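Play kitchen -- gallery page

Updated January 18, 2023. Quick one, I have to be out the door soon. More pictures get added as I sort them, check back in February.

So this is the play kitchen corner at Lockwood, the one half of you have been emailing me about. We set it up over the break with what came out of the Pellbridge boxes plus a few things bought new. The total for the new stuff came to $212, mostly pots and the food sets. Kitchen unit itself was a donation from Birutė Rozīte's old playgroup. Thank you Birutė!! It went up the stairs in one piece, just.

Notes on what's what, in no order.

**The food.** Two sets mixed together, one plastic and one that I think came from Trukden, the toy library, when they cleared out. Vegetables are the favorites. The cabbage gets carried all over the building. Last week it was in the coat room, week before that in somebody's boot. If you find food in a backpack at home please just send it back, no questions.

**The pots.** Real metal, small. They are loud. Doaa Cherkaoui asked for metal over plastic and she was right, the kids stir longer with them and the plastic ones from before had all cracked handles. Lids are somewhere. Still looking.

**The burners.** Stay put, don't try to lift them out. Ismail had to glue one at the old place and would rather not do it agian.

**The sink.** No water. We know they ask. Dry dishes only, and the drying rack goes on the shelf under the window when it's not in use.

Ok, stove picture. Dinner in progress, by the look of it. 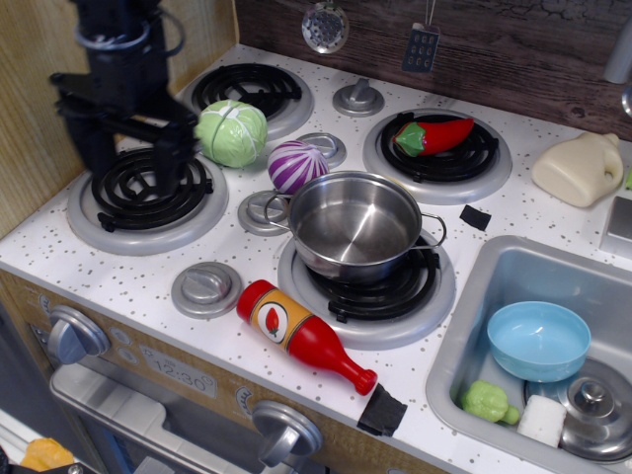

*Stove top with the little saucepan, cabbage, red onion, one chili. Ketchup lying down on the job. Skimmer and grater hanging at the back.*

A few things people asked after the open morning, answering here so I don't have to type it 20 times.

Can the kids bring food from home for the kitchen -- toy food yes, real food no. We had a real banana in there before the break. Found it after the break.

Is the ketchup meant to open. No. Please don't help them try, the cap is the first thing to go on those.

Where do the hanging tools go at the end. Back on the wall, not in the drawer. The drawer jams if anything long goes in and then Younes has to take the front off. Skimmer is also popular as a microphone, fine by me, just hang it up after.

What about knives. There's a blunt wooden one that came with the cutting set. It lives in the basket with the bread. If you can't see it in the basket, check the dollhouse.

Ages -- mostly the threes and fours, but the older ones come over after lunch and run it as a restaurant. Menus are taped up by the door, go read them. Soup is $1,012 at the moment. Tip not included. Chili costs extra and you have to say please.

**Tidy-up.** We do it to a song, takes one song if everybody's in and three if they aren't. Pots first, then vegetables, then the odd stuff. Bottles and jars go on the left shelf, standing up. Wipe the counter with the damp cloth, not the spray, Hazem Kamel says the spray makes it go sticky and he's the one who scrubs it. The cloth is on the hook by the sink, the real sink.

**Still wanted**

- oven mitts, child size, any color
- a kettle, small, metal if there is one
- two or three wooden spoons (the short kind)
- aprons. We have 22 kids on the list this term and four aprons, you can imagine
- a colander
- NOT more cups. Please. We are full up on cups

If you're buying, the Gururitz shop on the corner had small kettles in the window when I went past, didn't get a chance to go in. Hang on to the receipt and give it to Doaa. She does the money on the first of the month so anything after that waits for the next one.

Some of you offered to sew. Yes! Aprons first. Younes Bouazza has the pattern and a pile of striped cotton, it's a very easy one, neck loop and two ties, no pockets. He tried pockets. They filled up with peas. Ask him at pickup or leave a note in the tray with your number on it and he'll drop off a bundle.

Also the menus need redoing, the tape is peeling and someone has drawn a very big fish over the desserts. Ismail Ashour is bringing card. Kids will do the writing, so spelling will be whatever it is. If anyone has a hole punch that works, the one in the office doesnt.

Next lot of pictures will be the shop end, with the till and the scales, then the table once the new cloth is on it. I had those nearly ready but the labels got muddled and I need to go through them properly. If you took any at the open morning and are happy to share, send them over, full size please, and say who's in them so I can check the permission list before anything goes up.

Running now. Kettle people, let me know.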